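Ultham Library Opens Again After Repair Work

23 May 2023

The public library in Ultham is open again after it was closed since March for repair of the roof and the heating. The town of Narmont, which shares the library with Ultham, paid a part of the cost.

Visitors can now borrow up to 15 books at one time, and the loan period stays the same. Roughly 1000 titles were moved to the branch in Bowen during the work, and they will come back step by step until the end of summer. Readers who wait for one of these titles can ask for it at the front desk.

The reading room on the upper floor got new lamps and more seats. It is open to everybody, also without a library card. The children's corner will follow later, when the new floor is ready.

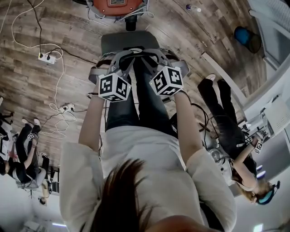
More Local News

Bus line 5 between Sudodlow and Bowen stops again in front of the library.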